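Course materials > Food Processing > Unit 7: Spray drying and powders

Handout for Tuesday, November 12, 2019

Read this before the session and bring it with you. It covers spray drying of dairy and fruit liquids, and in particular what suppliers say about it, which is often more than their data will carry.

The basic process is old and well understood. A liquid feed is concentrated, pumped through a nozzle or a spinning disc, and broken into droplets inside a tall chamber of hot air. Water leaves the droplets quickly and a powder falls to the cone. While a droplet is still wet its surface stays much cooler than the air around it, and this is the basis for the claim that spray drying is "gentle". Treat that word with care. The last stage of drying is a different matter, because the particle heats up once the surface water has gone, and a particle stuck to the chamber wall can stay there for hours.
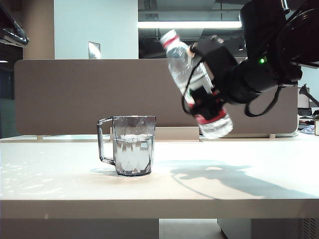
Why does fruit juice powder stick to the chamber wall when milk powder mostly doesn't?

Fruit juice is largely small sugars and acids, which stay soft and tacky at drying temperatures. Milk has protein and lactose, and the protein forms a skin on the droplet early on. The usual fix for juice is a carrier such as maltodextrin, and you should always ask how much of it has gone in. A "fruit powder" may be more carrier than fruit.

Now to the claims. The Flison brochure in your reading pack says its nozzle gives "uniform particles". No spray is uniform. What you want is the size distribution, and the brochure gives only an average. Two powders with the same average can behave quite differently in a hopper, and the one with more fines will cake sooner and raise more dust.

The Oltar trial report is better, but look at the method. It compares 2 feeds over 3 runs each, on a pilot dryer, and then makes a statement about full-scale plant. Scale-up changes the droplet path, the time in the chamber and the wall area - all three matter here. I would not buy a dryer on that evidence. 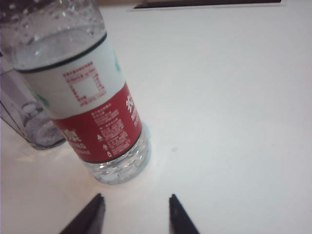 Fig. 2. Bottled water, part-filled.

Flavour retention is where the weakest numbers turn up. Joseo quotes a high figure for its aroma powder, measured straight after drying. Ask for the same test after storage, in the pack it will be sold in. Ask too which compounds were measured, as the large ones are easier to keep than the small ones.

For the seminar: take the Jõgi data sheet and mark every claim that has no test method beside it. Then write up to 700 words on whether you would accept the moisture figure as it stands, and what further test you would ask for. Hand in on paper, with the marked sheet attached.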